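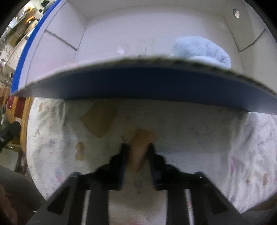

Hallo zusammen, ich wohne seit Dezember in Gristau zur Miete und habe in der Küche so eine Speisekammernische, aus der es muffig riecht. Ausgewischt habe ich schon alles, zweimal mit Essig, einmal mit Natron (riecht jetzt halt nach Muff und Essig!). Mein Vormieter hat überall mit Resten gebastelt, und ich überlege, ob so ein weißes Fach mit dunkelblauem Brett überhaupt der Übeltäter sein kann, der Rand sieht ja ein bisschen nach Wellpappe aus, und Pappe zieht doch Gerüche an, oder? Der Schreiner hier will 249 Euro für neue Einlegeböden, das ist mir zu viel. Was würdet ihr zuerst probieren?

Štěpánka Ševčík

Kollár
Natron bringt nur was, wenn es offen stehen bleibt, mindestens ein paar Tage. Ich hatte das gleiche Theater in Pledmont, da war es die Außenwand hinter der Kammer. Kauf dir ein Hygrometer und leg es über Nacht rein, Tür zu. Bei mir waren es morgens gut 70 Prozent, da kannst du wischen, bis du schwarz wirst. Und alles, was nach Pappe aussieht, würde ich testweise mal eine Woche auf den Balkon stellen und dann dran schnuppern. Vor dem Schreiner erst den Vermieter anrufen, falls die Wand feucht ist, zahlst du das ja nicht selber!

Shireen Adams
Kaffeepulver in einer Schale, hat bei meiner Oma immer geholfen. Sonst Tür auflassen.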